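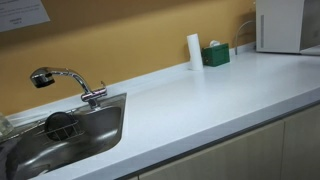
White countertop going gray next to the sink - what takes it off?

Asked by hallway_71

I look after a shared kitchen. The counter is white and smooth, with a steel sink set in at one end and a faucet with a spray head. I wipe it every evening with dish soap, but by June the strip behind the sink had a dull film that I can feel with a fingernail. Bleach spray did nothing. The rest of the counter is fine. I don't know what the top is made of.
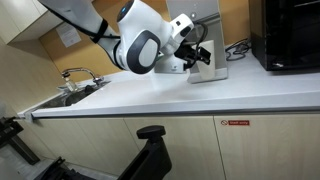 2 answers

Rigoberto Ochoa
Sounds like limescale with soap stuck in it. Bleach doesn't touch limescale. Mix white vinegar and water half and half, lay a wet paper towel on a small spot in the back corner for five minutes, rinse and dry. If the spot looks OK, do the rest. Don't do this if the top turns out to be marble, and never on top of bleach - rinse the bleach off first with plenty of water. Keep vinegar from sitting on the chrome too.
We had the same thing in our Hevbridge place. Drying the strip behind the faucet at night kept it from coming back.

sinkside60
magic eraser. go easy, it will dull a glossy top

Comment from hallway_71
Vinegar took most of it off in two rounds. There is still a line along the rim of the sink, might be old caulk.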